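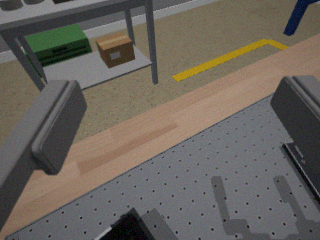 Two fingers and a lot of patience

August 30, 2019

Print this page | E-mail this article

Sorcha Ó Flaithearta has been building a two-fingered gripper in the shared workshop at Runley since April. She is a school lab technician by day and had never programmed a motor before last year.

Every new grip is tried in simulation first. She modelled a bench and a perforated plate, then added shelving and a few boxes behind them. "I could have left the background blank," she says. "But I wanted to learn the software, and furniture is easy to practise on."

The real fingers are printed, and each batch takes her most of an evening. The pads gave her the most trouble. "The first ones were too hard. They would close on a part and it would shoot out sideways — once right across the room."

Brendan McGrath, who shares her workshop slot, talked her into slowing the motor down. She now closes the fingers at a third of the speed she started with and checks the current as they meet the part. The heaviest thing the arm has lifted so far is a 454 gram tin of paint.

She has spent 600 pounds, most of it on motors. "I bought two that were wrong for the job. I've still got them if anyone wants them."

What next? A wrist joint, she says, and tidier wiring. She would like the arm to sort screws by length, though she won't give a date. "It takes 30 seconds to pick up one screw at the moment. I'm quicker by hand."

Related items
Birthe Bach on rewiring an old lathe
Stetden workshop: new opening hours
A first look at the Zitex motor board

We use cookies to improve this site. By continuing to browse you accept our cookie policy.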